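Home | Diary | Projects | Reading list | Contact
Reading time: 5 minutes

Sock day, November 2023

Second long afternoon on the student project. I said I would write these up properly and then left the first one too long, so I have lost most of it apart from a page of arrows and the word "hinge" underlined. I am doing this one the same evening.

There were four of us in the back room at Partington. Ruby-Lee Rutherford had the timetable and the laptop, and the rest of us took turns with the hand-held gripper. The project is called Grandevska, after the street where the first group met, and what we are meant to have at the end of it is a set of recordings of people doing small household jobs with the gripper, good enough to train a little policy for the arm at Onulgate. The arm itself stays at Onulgate. We only go over there when there is something worth trying on it, and so far there hasn't been.

Our job on the list was socks. Other groups have cups and pens. I had thought socks would be the easy one.

The task as written on our sheet is: start with the fingers open, come down over the sock, close on the cuff, lift, lay it down again folded in half. Each go counts as one recording. We had to throw away the first 17 because the clock on the laptop and the clock on the recorder were not the same, and by the end of each recording they had drifted far enough apart that the finger positions made no sense against the picture. Ruby-Lee found it by plotting the width of the gap and seeing it close before the hand had moved. She reset both and we began again.

After that it went better. I did my turn after the tea break. You hold the thing lower than you want to, and you have to keep your wrist slower than feels natural, as the tracking drops out if you swing it. I kept wanting to use my other hand to flatten the fabric. I did it twice without thinking and both of those had to be marked as spoilt.
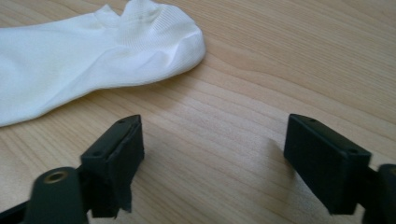
White ankle sock on the table, fingers open, not touching it.

The starting position turned out to matter more than the grasp did. On our early recordings we all began with the gripper more or less over the sock, and Ruby-Lee pointed out that the arm would then only ever learn what to do when it was already in the right place. So we agreed to begin some of them well off to one side, and some with the sock partly out of view, and to write down nothing about which was which until afterwards. It made each one slower. I think she is right, though, and I said so, and then I grumbled about it for an hour.

The cuff is the part I find hardest. It is ribbed and it bunches, and if you close on a bunch you get a good hold but the sock comes up sideways. If you close on a single layer it comes up straight and then often slides out again. I got better at the second way by closing more slowly and waiting a moment before lifting. I don't know how you would tell a machine to wait a moment. Perhaps you don't have to, if it is in enough of the recordings. That was the argument we had over the biscuits, and it was not settled.

We also talked about lighting. Skurkitmont, who run the spring competition, say in their rules that the test table will be lit from above and that the surface will be "plain". Ours has a strong grain. One view was that we should cover it with paper so that it matches. The other view was that it is good for the thing to see a bit of grain and shadow, so long as it sees other tables as well. I was for leaving it. We left it, mostly because there was no paper wide enough, and I have put a roll on the shopping list in case we change our minds.

By the time the room had to be handed back we had 127 recordings that passed the check. I had expected fewer. Ruby-Lee copied them to both drives and I signed the sheet. I have not looked through them all and I don't mean to tonight. From the ones I did watch, I can see where I got tired — the approach gets shorter and I start to snatch.

Things to sort out before the next session:

Ask Onulgate how wide their gripper opens. Ours may open further, and if so some of our starting positions are no use to them.

More kinds of sock. Dark ones, thick ones, something long.

Decide what "folded in half" means. I fold toe to cuff. It seems other people do it lengthways, which I had never seen before today and still think is wrong.

Label the spare batteries. I put a flat one in twice.

Walked back by the canal with my wrist aching a little on the outside, the way it did in June when I painted the hall. Beans on toast. I had meant to finish the report for the other course and have done the title and one paragraph of it. I tried folding my own washing with only a finger and thumb to see whether the pause before lifting makes any difference when it's a real hand. On the woollen ones it did, a bit. Going to try it again tomorrow with the thin ones, and then do the report.

Last updated: the same night, to correct the number of recordings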